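Learning to write by hand again

Posted August 14, 2026

I started keeping a paper diary in April, after years of typing everything. My handwriting had got so bad that the chemist in Sturthorpe rang me to ask what I'd put on a form. It was my own surname.

So I decided to write one page a day, with a proper pen, and see what happened. I've now done it for long enough to have opinions. 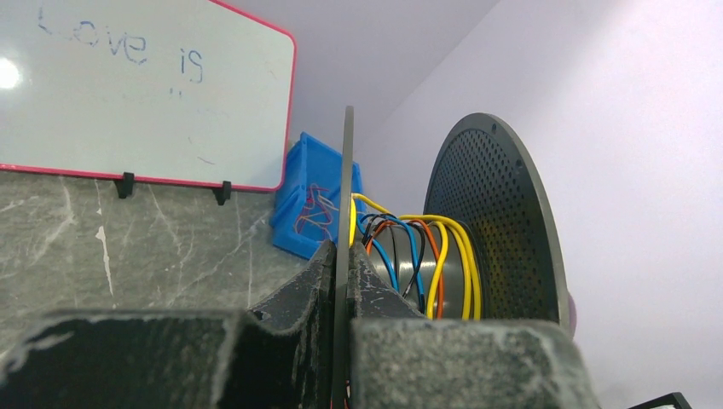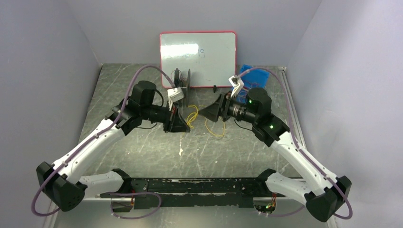 The first few weeks were uncomfortable. My hand hurt after half a page and I was gripping the pen far too hard. I'd forgotten that you have to decide on a sentence before you start it. On a keyboard I begin anywhere and shuffle things about afterwards. On paper I kept running into the right-hand side of the page with half a thought left over, and there was a lot of crossing out.

I bought a Lacroix notebook because the shop had two sorts and the other one had a unicorn on it. It has 152 pages and the paper is decent. Ink doesn't come through unless you stop and rest the nib. The lines are a bit narrow for me. I write on every other one, so I'm getting through it faster than I'd planned, and the next one will be wider.

The pen is more of a story. I began with a cheap ballpoint from the kitchen drawer, then borrowed a fountain pen from Eugénie Bouvier, who I used to share an office with in Orkimside. She was taught joined-up writing very strictly as a child and still does those looped capitals. She watched me write a shopping list and told me I was drawing the letters one at a time. She was right. I lifted the pen after nearly every one, and that was why I was so slow.

She gave me some exercises. You fill a line with joined e's, then a line with joined l's, then alternate them. It's dull and I did it while the radio was on. After a fortnight my lower case had improved a good deal. My capitals are still poor, especially G, and my f looks like a different letter every time.

I gave her the pen back in June and bought my own, a Kasteo with a medium nib. I tried the fine one as well and found it scratchy. Left-handers may want to try before they buy, as the grip is shaped for the right hand.

What do I write about? Mostly nothing much. The weather, what I cooked, the bus being late, a long complaint about the neighbour's gate. One page takes me 200 words or so if I'm writing normally, fewer when I'm tired and the letters get bigger. I don't reread it often. When I do, I can tell what sort of day it was from the slope of the lines before I've read a word.

I've also started sending letters again. Thibault Le Goff got the first one — four sides, mostly about my tomatoes — and replied with a postcard saying he could read all of it except the second paragraph. I've had another look at my rough copy and I can't read the second paragraph either.

I still type for work and I'm typing this. The diary stays on the kitchen table with the pen clipped to the cover, and I do my page after tea, before the washing up. I need to order more ink this week. The blue-black has nearly gone and I don't much like the brown.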